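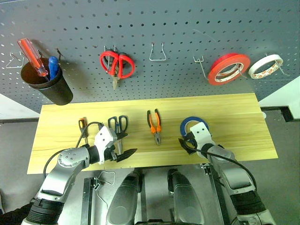

Can a two-armed robot keep a workshop tidy? Up to a point, on the evidence of the open day at Atavine in February, and only with tools somebody has already chosen for it.

The company threw open its demonstration room to visitors for an afternoon, and the main draw was a machine it calls Grumari, set to work at a wooden tabletop in front of a grey pegboard. The task was the sort most people put off until the weekend: scissors, pliers and rolls of tape, to go back on their hooks.

Atavine's invitation promised "the end of the messy bench". What visitors got was more modest. The robot has an arm for each side of the table and a two-fingered gripper on each arm, and it can have one of them on the scissors while the other is on the tape.
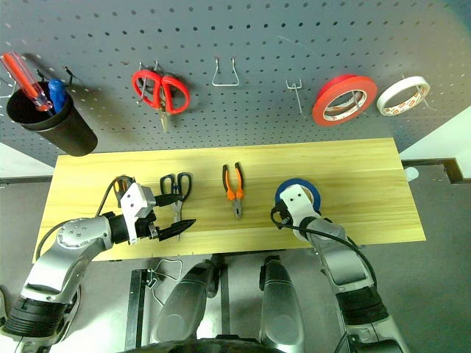
Nelly Betancur wanted to know what would happen if the tools were tipped out in a heap, as they would be at the end of a real shift, and was told that this was "on the list". She asked twice more and got the same answer, with a little more detail about the list.

It was a fair question. A handful of items on a clear surface is a kind test. Real benches have sawdust, offcuts, tangled leads and a mug of cold tea. Eun-seong Do, who led the session for Atavine, said the firm had put the robot through 2000 practice runs before letting the public in, though he did not say how many had gone well – and no figures were handed out.

Tape is a sensible thing to show off. A roll has a big hole in the middle, and a hook is a forgiving target compared with a drawer or a labelled tray. Even so, getting one over the end of a wire with two stiff fingers is fiddly work, and the people standing nearest the table watched it closely.

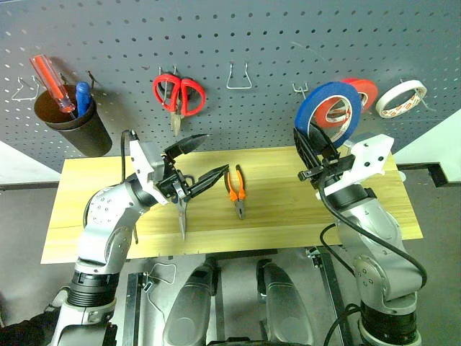
Price and plans

Atavine would not put a price on the machine. Do said it would be offered first on lease to small workshops, starting with 25 sites, but he named none of them. Duangjai Yimyam, who runs a repair shop and had come to see whether it could save her staff any time, said she would wait. Clearing up takes her team 45 minutes a day, she said, and most of that is sweeping.

A second open day is planned for the summer, when the company says visitors may bring tools of their own.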